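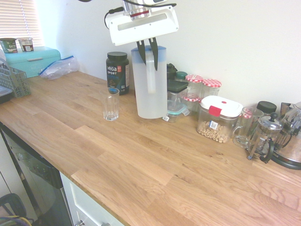

Pitcher, glass and storage containers on the worktop.

Report of a visit to the Kodton ward meeting and the Langat rally ground, 15th January

The visit covered two sites in the Kandutow constituency: the party's ward meeting at Kodton in the morning and the public rally at Langat in the afternoon. The purpose was to record attendance, route and stewarding before the by-election in April.

The Kodton meeting was held in the market hall. Doors opened an hour before the first speech. The hall is licensed for 270 seated and every seat was taken; latecomers were directed to the side yard, where a loudspeaker relayed the proceedings. Business was limited to the selection of polling agents and the allocation of vehicles. Agents were confirmed for all 80 booths in the ward list. Two booths on the Cernness side had been contested by rival groups within the party and were settled by a show of hands.

Transport to Langat was by hired bus. The column left Kodton by the north road and joined the bypass at the grain depot. Police had closed one carriageway. Traffic in the other direction was kept moving, although slowly, and an ambulance was let through at the Cernness junction without delay.

The Langat ground is a levelled field with a permanent stage at the eastern end. Access is by 6 gates, of which the two nearest the stage were reserved for speakers and press. The organisers counted by gate, using hand tallies, and posted the figures on a board behind the stage. The last figure I read for the Cernness contingent was 741. No total for the ground was posted while I was there. The party's district office later gave a total to reporters, but did not say how it had been reached, and it is left out of this report.

Speeches dealt mainly with the river embankment, crop payments and the recent defection of council members. The defectors sat in the second row and did not speak. Sound was clear as far as the middle of the field and poor beyond it, where part of the crowd had begun to leave before the final address.

The opposing party has applied to use the same ground next week. The application was still with the district office at the close of the visit. The route requested is the same, but in the reverse direction, starting from Cernness.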